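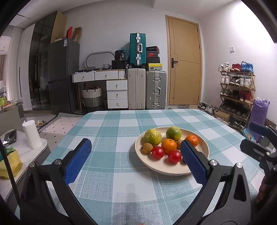

A reader in Garnuvcombe objects that fruit left on the table is fruit half wasted, and that a household of any sense keeps it in the refrigerator. The objection deserves a proper answer.

Citrus has a firm skin and will stand several days at room temperature. Tomatoes lose much of their flavour when chilled. More important is the matter of sight. Oranges and tomatoes set out on a shallow plate, on a cloth in daily use, are eaten by those who pass them. The same fruit in a closed drawer is commonly forgotten.

The residents' kitchens at Gresteck were asked last July to keep one plate on each table and to refill it sparingly. This column supports that practice and would see it extended to all 70 households. A plate should be shallow, so that soft fruit is not crushed beneath hard, and it should be cleared every seven days. Larger bowls may look generous, but the fruit at the bottom is seldom reached in time.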